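Ticket: dryer trips out on long cycle, Padilla laundry room
Opened Sunday, August 22, 2004
Status: open, waiting on part

Anas Fakhoury:
Dryer by the window cutting out again. Runs fine on short, dies partway through the long cycle. Drum stops, light stays on. Restart button does nothing until it's cooled down, then off it goes like nothing happend.

Tried so far:
- cleaned lint filter, wasn't bad
- pulled the hose off the back, shook it out, put it back on
- swapped sockets with the other dryer, same fault so not the socket
- ran it empty on long, cut out after roughly 60 minutes

Big dark things seem to set it off worse, the heavy cotton stuff. Smaller mixed loads mostly get through.
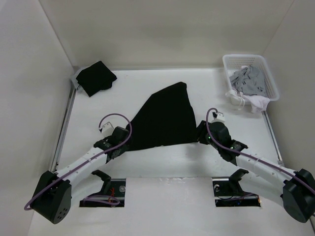
Wilfredo Navarro: sounds like the thermal cut-out to me, we had the same on the Brusero one in March. Did you check the vent flap outside? If it sticks shut the heat has nowhere to go. Don't bypass the cut-out whatever you do.

Anas Fakhoury:
Flap was half stuck, yes. Freed it, bit of grease. Ran long twice more. First one finished, second one died near the end. So better but not fixed.

Ordered 2 cut-outs from Juvow, one spare. Sign on the door saying short cycle only. Will update when teh parts come.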